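Re: [kitchen-swap] Play kitchen set, is the Ukura one worth it?
Date: 12/30/23

> I'm looking at the Ukura set for my classroom corner. The listing
> says "durable, dishwasher safe, sized for real kitchens." It has 50
> reviews and nearly all of them are five stars. Has anyone on the list
> lived with one for a while? The Ora set costs $18 more.

I wouldn't put much weight on those reviews. Most of them read like they were written the day the box came. What I'd want to know is how the green plastic looks by February, and a listing won't tell you that.

I'm not sold on "sized for real kitchens" either. The colander is a big oval with a handle at each end, and it wants a lot of table once you set bowls and a plate out with it.
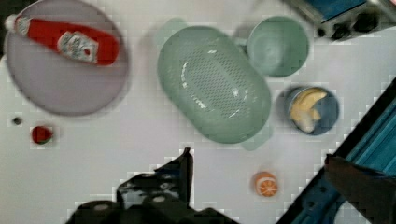 Does the colander need to be that large for pretend fruit?
A smaller one would do fine, and it would be easier to put away.

As for dishwasher safe, I'd wash all of it by hand until somebody shows me a set that went through a whole school year. Kurek said the same about theirs, and the rims on ours warped on the bottom rack.

The food is my other gripe. Strawberries are the first thing to go missing, so ask whether they sell them separately before you order.
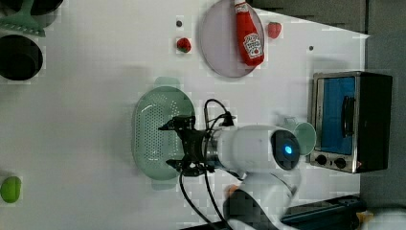 And I'd skip the extra $18 for Ora unless they put the warranty in writing. I asked the Flakstead shop for the terms and got a brochure back. If you can wait, watch the used listings. Sets come up there after the holidays, usually short a bowl or two.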